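# 床品名目的译法：一个词与三个词之间

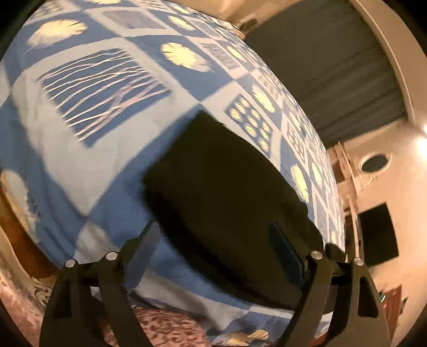 蓝白斜格床单，上面搭着一件黑色织物。

译者埃斯佩兰萨·卡韦略（Esperanza Cabello）用西班牙语写博客，用英语写工作笔记，偶尔用葡萄牙语回信。她整理的家纺词表现有183条，其中30条至今没有定译，单元格里只填了一个问号。

问题多出在最常用的词上。中文“被子”对应英语的 quilt、duvet、comforter，三者在填充方式和是否另加被套上有区别，中文读者一般不作区分。反过来，中文的“床单”“床笠”“床罩”各有所指，英语里 sheet 一词覆盖前两项，需要时再加 flat 或 fitted。葡萄牙语 colcha 与西班牙语 colcha 拼写相同，两地铺法和厚薄却未必一致，词表中分列两行。

卡韦略的处理规则写在词表首页，共四条：有行业通用词的用通用词；没有的，首次出现时保留原文并加括注；括注不超过十二个汉字；同一篇文章内不换译法。第四条执行得最差。她抽查了自己博客上的164篇旧文，“colcha”出现过五种写法，同一段里前后不一的也有。

卡塔里娜·恩里克斯（Catarina Henriques）负责复核葡语部分，意见与她不尽相同。恩里克斯主张博客文章不受词表约束。“说明书写错一个词，客户会退货。博客写错一个词，读者会留言，我改掉就行。”她在 Brandão 的个人站点上用葡语写正文，标题常用英语，理由是检索方便。至于正文为什么不用英语，她的回答是写过，句子都变短了。

两人的分歧在 Trivanow 项目中比较具体。该项目要求同一篇文章提供三种语言版本，逐段对齐。卡韦略先写西语，再自译成英语，英语稿平均比初稿少近一成篇幅，删掉的多是插入语和限定成分。恩里克斯从英语稿译成葡语，又把其中一部分补了回去，对齐随之失效，编号要重排。九月以后，项目改为允许空段，空段以短横标出。

选择哪种语言写作，常被解释为表达力的差别。从这两份稿件看，影响更大的是工序：哪一稿先成形，后面的稿子就沿用它的句序和分段。卡韦略后来试过先写英语，西语稿读起来像译文，她用了两个晚上改主语位置，最后还是按原来的顺序做。

词表的下一版由 Hovdale 排印，删去重复项后保留144条，问号一栏照旧。方格图案的叫法单列附录，“格子”“棋盘格”“斜格”暂作三个条目，英语统一列在 check 之下，斜向排列的另注 diagonal。附录的葡语栏由恩里克斯填写，目前完成到 Serkemow 寄来的第二批样本名称。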